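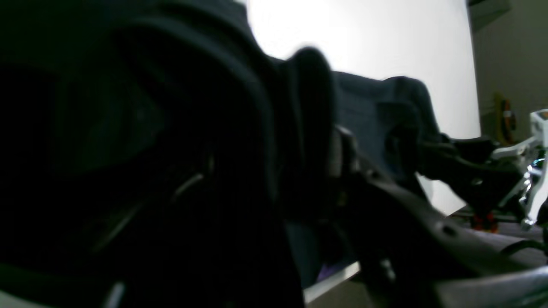
Attachment 1: black on the left, navy beside it

Ticket 83
Product: Hastatine color refresh for darks
Opened by: Rianne Postma
Handled by: Santeri Ojala
Status: open, waiting on customer

Original message

Hi! I have a batch of dark things that I've been trying to bring back to a decent color with Hastatine, some black and some navy, and I've got two problems. One is that I can barely tell my navy from my black once they're in a heap. The other is that part of the navy goes greenish on me, a sort of teal, and I can't work out if the color has gone on unevenly or if I'm just seeing things.

I did the black and the navy in separate loads. The black one was fine and I have no complaints about it (it was looking really sad around the seams before, and I like it a lot better now). For the navy I used one 200 gram box, warm wash, nothing else in the drum. I did add my usual detergent afterward, Skumer liquid, for the cleaning cycle. Dried everything on the rack in the hallway and then brought it over to the white table to look it over properly.

The navy is a soft cloth with a very fine weave, nothing fancy. I'd hoped for a nice flat navy all over. Most of it does look that way, a deep blue that's close to black in the folds. Then you get up toward one side and there's the teal.

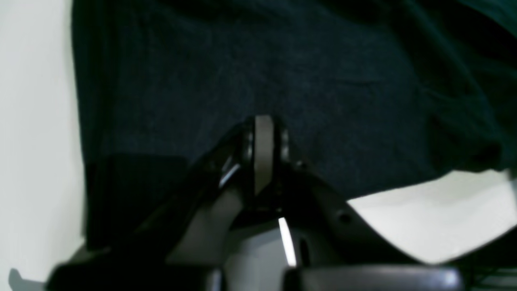 I've turned it over, shaken it out and looked again after lunch, and I keep changing my mind about it. What should I be checking? I'd love to avoid buying another box if I can help it.

Rianne

Reply from Santeri

Hi Rianne, thanks for writing in and for separating the loads before you started – that saves us a step. Before you re-treat anything, could you try these and tell me what you find?

1. Look at the cloth by a window with the lamps off, then again at night under the lamp you normally use.
2. Spread it in a single layer. Two layers of navy will always look darker than one.
3. Rub a damp white rag on the greenish part and on a part you're happy with.
4. Let me know how long the drum ran after you added the powder. It needs a full 20 minutes before the rinse.

Please hold off on the Skumer or any other detergent until we're done, so we only have one thing changing at a time.

Update from Rianne, same evening

OK, I did my homework! Window first. The teal is a lot weaker by the window, but I wouldn't say it's gone. Under the kitchen lamp it comes right back. I hadn't thought about the lamp at all, to be fair to your product. It's a cheap one from Cavo that I got in January for reading patterns, and it's very white and very bright.

Then the spreading out. I started with the black one for comparison and laid it out sideways along the far side of the table. It's pretty much one solid black with some creases that I should have steamed out, and I can't find a green bit anywhere on it.

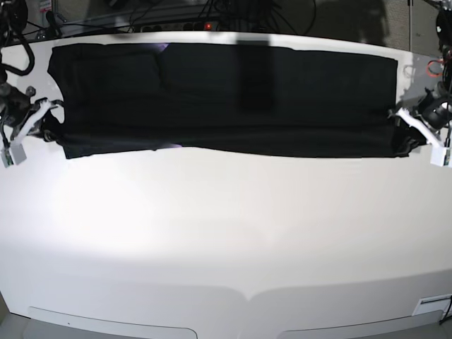 So whatever's going on, it's only the navy. I smoothed that out next and went over it with my hand flat, looking for any stiff or powdery patches, and it all felt the same to me. The dark area that I'd been calling a blotch went away once I'd opened up the fold (you did warn me about double layers, so you can have that one).

Rag test: a little blue came off on the rag from both places, and as far as I can see it's the same blue. No green on the rag.

Timing is where I may have messed up. My machine has a short program and a normal one, and I'm fairly sure I used the short one for the navy. The booklet says the wash part of it is 15 minutes, so that's under what you asked for. The black had the normal program.

One more question while I'm here: there was a thin pale thread or bit of fluff in the black that I keep noticing now. Would that be something the color doesn't take on? My sister in Meredith says polyester thread stays light no matter what you put on it, but she says a lot of things.

I bunched the navy up again at the end and had another look at it against the white, top edge and all, and I think it's passable. I'd still like it better without the teal.
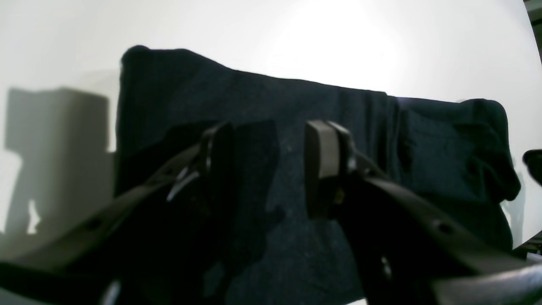
Next steps (Santeri)

a. Rinse the navy once more, cold, no detergent. Some blue on the rag means there's loose color left, so wash it apart from anything light for now.
b. Dry it completely, then check the greenish area by the window only. Please leave the Cavo lamp off for this one.
c. If the teal is still there, run a second treatment on the normal program with half a box. Let it go the full 20 minutes.
d. About the pale thread: try a lint roller first. If it's sewn in, your sister may well be right, and Hastatine won't color polyester.

I've noted the short program on the ticket. I'm leaving this open until you've had a chance to do the rinse, so just reply here with how the window check went.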